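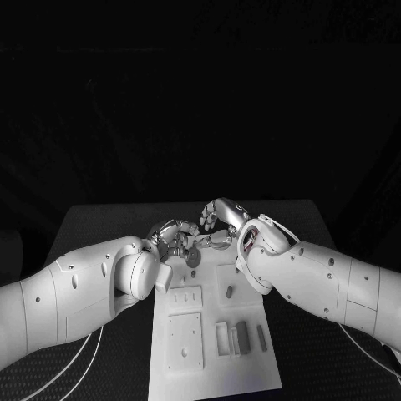 **Figure 3.** Two white robot arms with multi-jointed hands above an assembly board on a dark work table.

### 4.2 What players did with the quiet hours

The stealth game *Skaltard* gives its players very little to go on. There is no map, the guards' routes change each night, and the only warning sound is a bell that can mean three different things. We expected most people to learn the bell first. They didn't, and we were delighted by what they did instead!

Of the 900 play sessions we logged, 482 included at least one stretch of 5 minutes or more in which the player hid and simply watched. We call these stretches quiet hours, after a phrase Leilani Boateng used in her pilot notes. Players in hiding were busy the whole time: they tested how far a thrown stone could be heard, they learned which guards stopped to talk, and several drew their own maps on paper (two of these are wonderful, and we wish we had room to print them).

The habit was strongest in the marsh level, Kukura, where tall reeds give good cover and the fog hides anyone more than a few steps away. Earlier work by Oprea and Lyons on a different stealth game treated long waits as a sign of boredom or confusion. Our interviews point the other way. One player told us, "I stopped wanting to get to the boat. I wanted to know why the tall one always went back to the well." Another restarted the level on purpose after finishing it, just to follow a single guard until morning.

Sessions with a quiet hour also had fewer reloads, though we would be careful with this result. Patient players may reload less in any game, and our sample leaned toward people who already liked the genre. Ubaldo Negri coded the reloads by hand and Melahat Çetinkaya checked them against the logs; where the two disagreed, the session was left out of the reload counts.

We were also surprised by the sound settings. Many players turned the music off during their first night and left it off, which made the bell much easier to pick out. Section 4.3 looks at how they came to tell its three meanings apart.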